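Lurus Service Desk — ticket record
Project: Gumetti, bedroom station
Site: Rerik
Category: Operating practice, hand-held grippers
Priority: 4
Status: Closed, with one action outstanding

Reported fault
The site reported that episodes from the textile task were being rejected at the first check. Of 128 episodes submitted in May, 30 were returned with the code "start state not valid". The site asked whether the fault lay with the grippers or with the checking software.

First response
The desk asked the site to confirm that both grippers had been calibrated before the session, that the jaws closed fully, and that the current edition of the Cardoso working rules was in use at the station. The site confirmed the first two points. The edition in use was found to be out of date.

Investigation
The gripper logs were read in full and no mechanical fault was found. Jaw position was reported correctly in all 100 test closures. The desk then reviewed station views against section 4 of the working rules, which governs the state of the work surface.

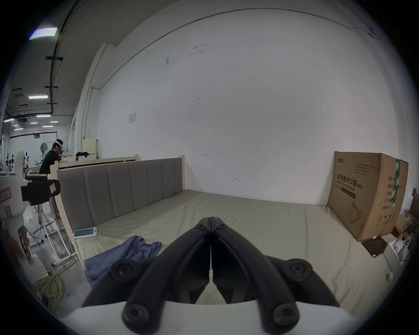
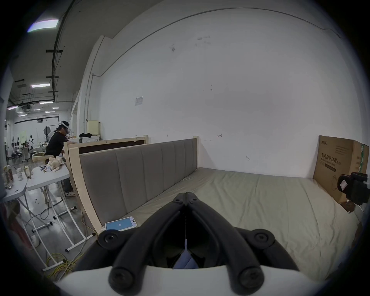

Bedroom station, Rerik.
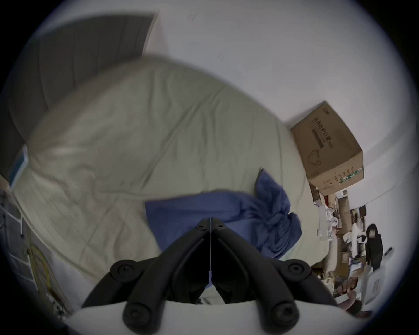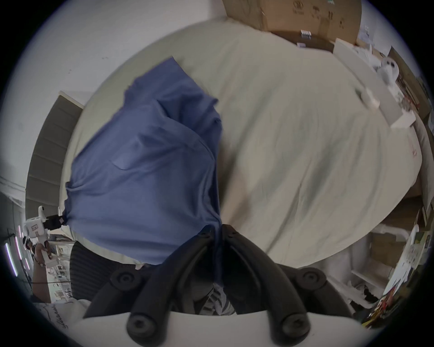 Section 4 requires that the bed carry only the articles named in the task sheet when an episode begins. The old edition said "clear the surface where practicable", and operators had understandably read this as applying to large articles only. A smartphone on the mattress, with its charging cable attached, falls under the current wording and must be removed before the start signal is given. The same applies to any personal article within reach of the jaws. The blue cloth is a task article and may remain.

Cause
The checking software compares the opening view with the task sheet and rejects any episode in which an unlisted article lies on the work surface. It was working as intended. The desk accepts that the rejection code gives the operator too little information — it does not say which article caused the return.

Corrective action
1. Withdraw the old edition of the working rules and display the current one at the station.
2. Provide a tray for telephones and other personal articles, away from the bed.
3. Where two grippers are used on one cloth, each operator is to confirm a firm hold before tension is applied. The old edition had no rule on this.
4. Cables are to be kept off the bed and clear of the floor area where operators stand.
5. Returned episodes are not to be edited and resubmitted. They are to be recorded again.

Site reply, 14:10
Items 1 and 2 are complete. The site asks whether boxes standing at the far end of the bed count as being on the work surface.

Desk reply, 15:35
A box is to be treated as being on the work surface if any part of it rests on the mattress. If it stands on the floor or on other furniture, it is outside section 4, although it should be kept in the same position throughout a session.

Outstanding
Change request raised with the software team for a fuller rejection message. The ticket will be reopened if further returns are received under the same code.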